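Kevska Fabric Words
A data card

Kevska is a word list for people who sort, label or sell secondhand clothes. It holds 500 short entries on knits, weaves and surface patterns, in everyday English. Karine Ross wrote the first version for the sorting tables at Skavetti and still looks after it.

What is in it
kevska.csv – the entries, one per line
groups.csv – the 6 groups the entries fall into
notes.txt – spelling choices and open questions

Each entry has a term, a group, a plain definition and up to 2 other names. "Ribbed" and "flecked" are the terms looked up most often at Skavetti, and both had their definitions rewritten in December.

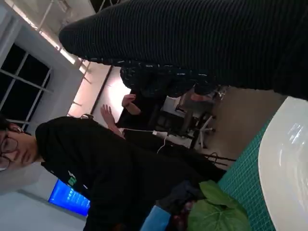
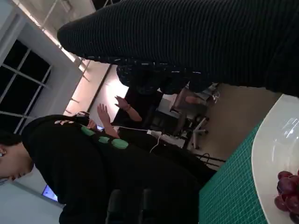 Dark ribbed knit, with speckled fabric just beneath it, in both pictures.

Known gaps
Lace is thin, and leather is missing. Trade names were left out on purpose. The McKinnon list has 100 terms for upholstery that have not been merged yet – the group names clash with ours.

Using it
Open the files in any spreadsheet program. The text is UTF-8 and the separator is a comma. The Flano label maker reads kevska.csv as it is, but trims definitions that run past two lines.

Corrections
Send the term, the old wording and the new wording to Karine. Please keep one term per message.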